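We use cookies to keep you logged in and to see how the forum is used. Accept all | Manage settings

Where do you put your keys and earrings? Looking for a stand that does both

hanane_z
Posted November 3, 2025

I've been after something for the hall table that will take a few hanging things and has somewhere to drop the small stuff. At the moment it all goes in a saucer and I spend every morning picking earrings out from under the house keys. The table is narrow, so it can't be anything big.

The ones in the shops are either a tree with no dish or a dish with no tree. My sister has a metal tree from a gift shop in Bramwell and it falls over if you hang everything on one side. I don't want that one.

Does anyone have a post and bowl in one piece? White or plain wood for preference.

lacey marsden
I think I know the sort you mean. It's a post with a little peg sticking out near the top, and next to it on the same base there's a white bowl with a wavy edge. I came across it in April and have liked it ever since. The bowl and the post are side by side, so you don't have to reach through the hanging things to get at what's in the dish. 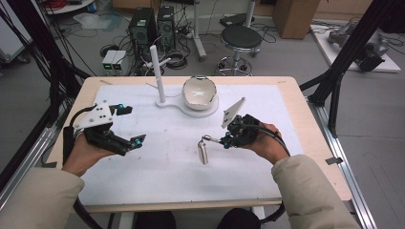 I'd measure your table before buying anything. Mine is 300 mm deep and I still catch things with my sleeve when I put my coat on. If yours is narrower than that, put the stand at the back with the bowl end towards the door.

Carter P
Not a fan of pegs, sorry. Short ones are all right for a ring or a thin chain, but a bunch of keys with a fob on will slide off the first time somebody shuts the front door hard. I had a wooden one and gave up on it after a month. A row of cup hooks screwed into a bit of batten does the job and takes up no table at all.

hanane_z
I rent, so no screws in the wall. How short is short?

lacey marsden
Short. I wouldn't hang a full set of keys on it. Keys in the bowl, light things on the pegs. Carter is right that it isn't a key rack.

Bastien_B
The angle matters more than the length. If the pegs go up, things stay on. If they stick straight out you want a knob or a lip on the end. I turn a few of these for the Menalness craft market, in beech, with the pegs set well up, and I've not had one back yet. Mine have no bowl though. People ask for one and I tell them to buy a bowl.

Also look at the base. With a tall post and a small round base, the weight is all up top. A longer base with a lobe for the post and another for the bowl is steadier, at least in the direction of the bowl. It can still go over sideways if you load it badly.

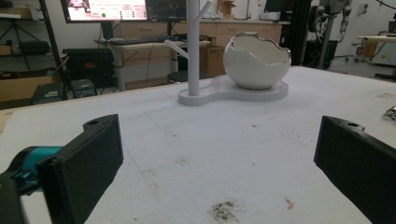
For a plastic one I'd stick felt pads underneath, or a bit of that rubber mat you put in drawers. Cheap plastic is light and it will skate about on a painted table. Wipe the table first or the pads pick up every bit of grit and come off in a week.

Tia Mapplebeck
I like the broken egg look of that bowl, but I'd want to know what it's like to clean. A jagged rim collects dust and face powder. Mine is a plain ramekin and it goes in the dishwasher.

lacey marsden
Damp cloth, two minutes. It's a bowl, Tia.

Tia Mapplebeck
I've got 72 pairs of earrings, I've had a lot of bowls. Studs go in a lidded box with compartments. Anything loose in an open dish loses its butterfly back sooner or later. Hooks and hoops can hang.

Carter P
72 pairs!

hanane_z
I have six pairs and wear two of them, so a box would be overkill. I think I'll go for the post and bowl and leave the house keys on the hook inside the meter cupboard, where they were before I moved everything. Bastien, do you post, and would you do one with a wider base so I can stand my own dish on it?

Bastien_B
I can do. It would be 150 mm tall unless you want long necklaces on it, in which case say so and I'll go higher. Send me the depth of the table.

hanane_z
Bracelets and one chain, so that height is fine. Will measure tonight.

Carter P
Still say cup hooks. You can get the sticky sort if you rent.

Tia Mapplebeck
The sticky sort took the paint off my landlord's door in Zekthorpe. Don't.

Recent threads in Small Storage
Britville flats: fitting a shoe rack behind the door
Necklaces tangling in the drawer
Best felt pads for painted furniture
What do you do with odd earrings?
Narrow hall tables, under 300 mm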